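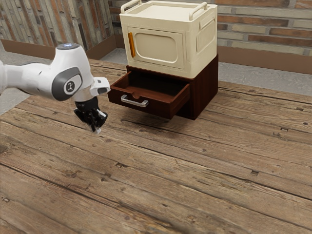

Pencombe Shared Workshop > Members' Forum > Builds in progress
Thread: Drawer-opening arm, sim stage (was: can I have a corner of bench three)

tin_snips wrote:
Quick update for anyone following. The model of the kitchen corner is in and running. White arm over a timber tabletop, dark wooden base with the one drawer, cream microwave sitting on top of it. The real base cabinet is in my garage in Kasness and the real microwave is the dead one out of our tea room, which I've stripped so there's nothing nasty left inside it.

Aim is still the same: arm pulls the drawer, puts a tea towel in, shuts the drawer. The microwave door comes later if I've got any patience left. Over the last run of 100 attempts in the sim, drawer opening came good in 90. I'm pretty happy with that and would like to move to hardware in March, so I'm asking for the bench.

bogong wrote:
90 out of 100 at what, though? Opening it how far? In your render the drawer's partway out and the gripper's up in the air off to the left of it. If that counts as a success then I've got a kitchen full of successes at home because my kids never shut anything.

tin_snips wrote:
Fair. Success is the drawer past halfway. I didn't set it at full extension because the simulated one has no stop and comes clean out of the cabinet if you're too keen.

bogong wrote:
Right, so the sim drawer doesn't behave like a drawer. Yours at home has a stop, I assume, and swollen runners, and a screw coming loose in the handle. I'm not trying to be a mongrel about it. I just watched the Kleinschmidt feeder project eat that bench for a whole winter on the strength of a very nice animation, and it never fed a single thing.

solderpuddle wrote:
The feeder was a different kettle of fish. That had no model of anything, it was a cartoon. This is physics, with contacts and so on. Not perfect physics but you can at least find out your arm can't reach before you drill holes in a bench.

Can it reach, by the way? With the microwave stacked on top I'd be worried about the elbow when you go for that door handle.

tin_snips wrote:
Reaches the drawer fine. The microwave handle is the orange one down the left edge of the door, so the arm coming in from the left is on the hinge-wrong side for swinging it open - you'd want to come round the front. I've parked that.

bogong wrote:
So half the job's been parked. Would you put that in the first post please? People are reading "kitchen arm" and thinking it makes toast.

tin_snips wrote:
It says "comes later" in the first post.

bogong wrote:
It does. I'll wear that one.

grommet_and_co wrote:
Can I ask a dumb question. Silver bar handle, two fingers coming down from above. What stops the fingers sliding along the bar when it pulls? I built a picker with a parallel gripper and anything smooth and metal just skated. Rubber helped, then the rubber went shiny and it skated again.

tin_snips wrote:
Not a dumb question. Fingers go either side of the bar and one ends up behind it, so it's hooking as much as pinching. In the sim the friction is set fairly high. I'll admit I turned it up.

bogong wrote:
How far up?

tin_snips wrote:
Up until it stopped skating.

bogong wrote:
Mate.

solderpuddle wrote:
OK, that I can't defend. If the friction is tuned until it works then the 90 is a number you chose. Run it again with the friction dropped, and scattered a bit from one attempt to the next, and post whatever comes out even if it's ugly.

tin_snips wrote:
Will do. It's slow on my machine, so give me a couple of nights.

wingnut_east wrote:
Different complaint from me. The lovely old planks and the brick wall. How much time went into those? My bench is melamine with glue on it. If there's a camera involved in finding the handle then it's learning on planks it'll never see again.

tin_snips wrote:
No time at all, they came with the Ristunitz scene pack and I dropped the cabinet on top. And yes there'll be a camera eventually. At present the arm gets told where the handle is, straight out of the simulator.

bogong wrote:
So it can't see either. I'd have led with that.

wingnut_east wrote:
Everyone starts there, to be fair. But it does mean the first hardware job is working out where the handle is to within a few millimetres, and you've got no results on that at all.

tin_snips wrote:
Results are in. Friction lowered and varied, drawer runners made stickier, handle position nudged at random. I left it going for 772 attempts, which is where it was when the laptop ran out of disk. I haven't got a clean figure because the log's a mess, but it's a lot worse than 90 in the hundred. Mostly it slips off the end of the bar. Sometimes the drawer gets pulled skew and jams, and then the arm just keeps hauling.

bogong wrote:
"Keeps hauling" is the bit that bothers me in a room with other people in it. What cuts it off?

tin_snips wrote:
In the sim, nothing. On the bench there'd be a current limit and a big red button.

bogong wrote:
I want the button wired and tested before the arm's bolted down. Not a software button.

grommet_and_co wrote:
Seconded. Also budget. You said $220 for the mount and fingers and I reckon that's light once you've bought the second set of fingers. You will be buying the second set.

tin_snips wrote:
$220 has one spare pair in it. The arm itself is mine so that doesn't come into it.

solderpuddle wrote:
I'd still give them the bench. The jam is worth knowing about and it cost nobody a gearbox. Suggest we skip the microwave, skip the tea towel, and just see if it can open that one drawer with someone standing at the button.

bogong wrote:
I'd give them the end of the bench, for a month, arm clamped and no drilling. If it can't open an empty drawer by then it goes back to Kasness. And I still don't see why you wouldn't tie a loop of cord on the handle and be done.

tin_snips wrote:
Because then I've built a cord puller. But a month on the end of the bench suits me. I'll bring the cabinet in first and get some proper numbers with a luggage scale on the handle, so at least the sticky-runner setting comes from somewhere.

bogong wrote:
Do the luggage scale before anything else. Happy to hold the other end.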